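Work and Automation, Course Handout
Unit 6: The Second Pair of Hands in the Kitchen
Prepared by Bohdana Pasichnyk
Handout revised 31 Dec 2022

Before you read

This handout replaces the older one on the warehouse. Several students wrote to me that the warehouse case is already well known to them from other courses, and they asked for a workplace which is smaller and closer to daily life. I agree with this wish. The new case is the serving kitchen at Odisano, a residence for older people. The warehouse text remains in the course folder for those who want to compare.

Please keep in mind the three words from Unit 5: task, job and post. A task is one piece of work with a start and an end. A job is a bundle of tasks which one person holds together. A post is what is written in the contract and paid. Most confusion in public talk about automation comes from mixing these words. A newspaper writes "robots take jobs" when in the best case a machine has learned one task, and sometimes only half of it.

1. The workplace

The main meals at Odisano are cooked in a large kitchen in the basement. The serving kitchens are upstairs, one on each floor, and they do what the large kitchen does not: late breakfasts, something warm in the afternoon, plates and mugs for visitors, and the putting away after all of this. There are 18 serving assistants, the greater part of them in part time. The shift is 6 hours.

The work looks light from outside. Those who do it describe it differently. Iara Godoy has worked in the serving kitchen on the second floor for many years and agreed to speak with our course. In her words: "You never do one thing. You warm the bread, you look at the door, you hear that somebody drops a spoon, you take a plate out and you already know for whom." I ask you to return to this sentence after you have read section 4.

The trial began in June. The equipment was brought by Levchenko, a company that installs robots in small workplaces, and the person responsible from their side was Ifeanyi Okafor. From the side of the residence it was the head of service, Colette Maillard. The aim given in the trial paper was "to relieve staff of repeated handling of tableware and small appliances". You will notice that "relieve" is a friendly word. We speak about it in section 5.

2. What the machine has to do

The robot has two arms and each of them ends with a parallel gripper, which means two fingers that open and close against each other. It has no palm. Everything it holds, it holds between two fingers. For a person who never thought about her own hands this is a useful thing to consider, because a plate is usually taken with the thumb on top and the other fingers spread under it. A parallel gripper must take the rim.

The tasks were practiced on a table with the ordinary things of a serving kitchen: plates, mugs, a rack for dishes, a small oven, a tray. 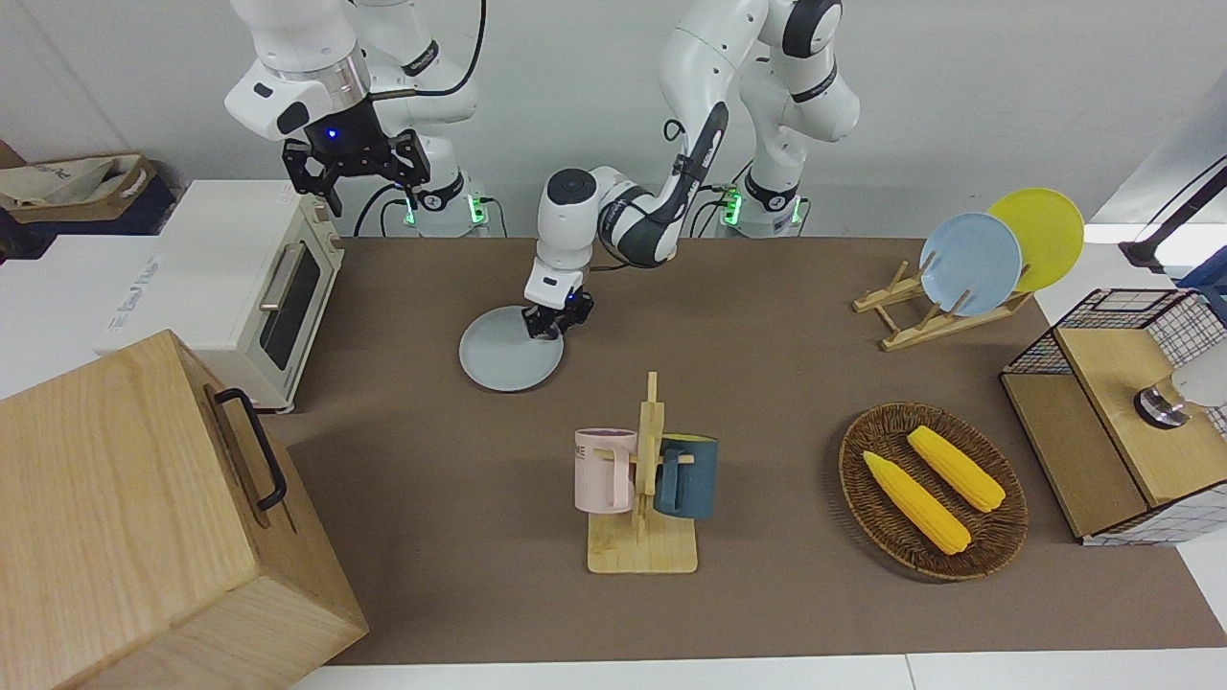
Figure 1. The practice table. One gripper holds a plate by the rim, the other is open above the toaster oven.

The task list for the trial had 3 groups.

Plates. To take a plate from the rack, to lay it flat on the mat, to put it back upright. The rack asks for precision, because the plate must enter between the slats at the right angle.

Mugs. To take a mug from its peg and to hang it back by the handle. Mr. Okafor told us this was the most difficult group. A handle is a small hole, and the peg must go through it while the mug is held at another point.

Oven. To open the door by the handle, to put something inside, to close it. The knobs were left to the staff during the trial.

It is important to see what was left off the list. Carrying to the resident's table was left off, also everything with hot liquid, also washing. The robot stands at its table and the world must come to it. We call this the fixed station problem, and you know it from the reading on the early packing lines. The machine does a middle part of the work, and a person does the part before and the part after.

3. What was changed around the machine

When a robot enters a room, the room is changed first. Students often forget this and write in their papers only about the robot and the worker, as if there were nothing between them.

At Odisano the following was changed:

The work surface was kept free of everything not needed for the task, and each object received its usual place. Before the trial the assistants put things where there was room.

Some mugs were withdrawn. The residents bring their own mugs from home, and some of these have very small handles or none. They were moved to a cupboard for service by hand. Two residents complained, and their mugs came back to the shelf, but not to the robot's table.

The order of the afternoon changed. Formerly the assistant warmed the food when a resident appeared. During the trial the warm food was prepared as a series and the residents were asked to come in a certain half hour. Ms. Maillard considers this the biggest change of all, and she said openly that she did not foresee it.

The noise of the room changed too. One assistant, Jarrah Ruawai, said that he was used to hearing from the plates where his colleague was and how fast she worked. With the arms the rhythm is even and tells him nothing about his colleague. I find this a valuable observation. It belongs to what we called in Unit 3 the silent coordination of work.
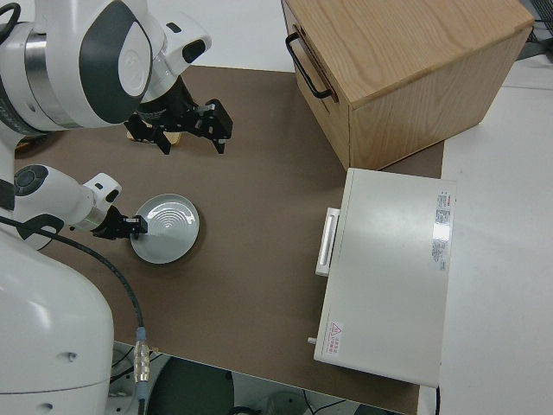 Work of this kind also creates new tasks, and they have to be done by somebody. In the trial paper they are hidden under the title "supervision". From my notes of the visit I can say more exactly what supervision contained. To bring the plates. To turn a plate that stands wrong in the rack. To stop the arms when a resident comes too near to the table. To write down each stop, with time and reason. To explain to the visitors what is happening, which the assistants mentioned more often than everything else. To wipe the table between two series, with the arms at rest.

None of these tasks was in the job description of a serving assistant. None of them was paid separately. When Ms. Godoy asked whether the writing of the stops belongs to her work, the answer from the office came after several weeks, and it was yes.

4. Skill: what goes, what comes, what becomes hidden

I propose that you divide the skills in the case in the following manner.

Skills less used. The handling itself, that is to take, to lay, to hang, to open. These are skills which people do not call skills. They were never trained and never tested at Odisano. A new assistant watched for one day and then did it.

Skills more used. Attention to a process which one does not perform by oneself. Writing of short reports. Judgment about when to stop. The last one is harder than it sounds. In the first weeks the assistants stopped the arms at every unusual movement, and later they stopped rarely. Mr. Okafor was satisfied with this development. Mr. Ruawai was less satisfied. He said he could not tell if he had become better at judging or only more tired of walking to the button.

Skills hidden. Here I return to the sentence of Ms. Godoy, "you already know for whom". When she took a plate out of the rack, she was also thinking of the person. The light plate for the resident with weak wrists, the plate with strong color for the one who sees badly. A robot can be told which plate to take, certainly. But then somebody must say it before, for each resident and each day, and this knowledge must be written down. At Odisano it was nowhere written. It went from one assistant to the next at the change of shift.

Compare this with the bakery at Zillcombe in Unit 4, where the knowledge of the dough was put on cards before the mixing line was installed. The bakers at Zillcombe asked for a higher wage class for writing the cards, and they received it. At Odisano the question of a wage class was not put, because the knowledge was not recognized as knowledge.

5. To relieve

Whom does the machine relieve, and of what? The assistants had real complaints before the trial. Pain in the wrist and the shoulder is common among them, and to put away plates at the end of the shift is for many the worst half hour. Those with pain were the most friendly to the robot, and it would be wrong to leave them out of our discussion. One of them told me she would give it all the plates in the world.

At the same time, the assistants who liked the late half hour liked it because it was quiet, and because the resident who cannot sleep came and sat by them. The time saved by the arms was planned by the office for another round through the rooms. So a slow task was exchanged for a faster one. If you write about intensification in your paper, this is your best material, but please be careful: the second round was also wished by the families.

Around half of the assistants were asked for their opinion before the trial. The others were informed by a sheet on the wall. Ms. Maillard said that she would do this part differently today. The local agreement from the Borkholm hospital, which you find in the course folder, demands that all persons on the shift are heard before a machine is put in their room, and that new tasks are named with their own names in the plan. Read especially paragraphs 2 and 3 of it.

6. Remarks for the written paper

Write about tasks first and about posts last. No post was removed at Odisano during the trial, and this fact alone does not say much, since two contracts that ended in the same period were not renewed and the office gives other reasons for it. I have no means to verify these reasons. You may mention the fact, but do not build your argument on it.

Do not write "the robot decides". Write who set the list of tasks, who may change it, and who may stop the arms.

If you use the interview with Ms. Godoy, quote from the full transcript and give the page. She has read it and corrected several places, so please use the corrected version.

For the next meeting bring the Borkholm agreement, printed or on your computer, with the paragraphs marked that you would like to discuss. Mr. Okafor joins us by video for the first part. He has asked to receive your questions in writing before, and I collect them until the evening before the meeting.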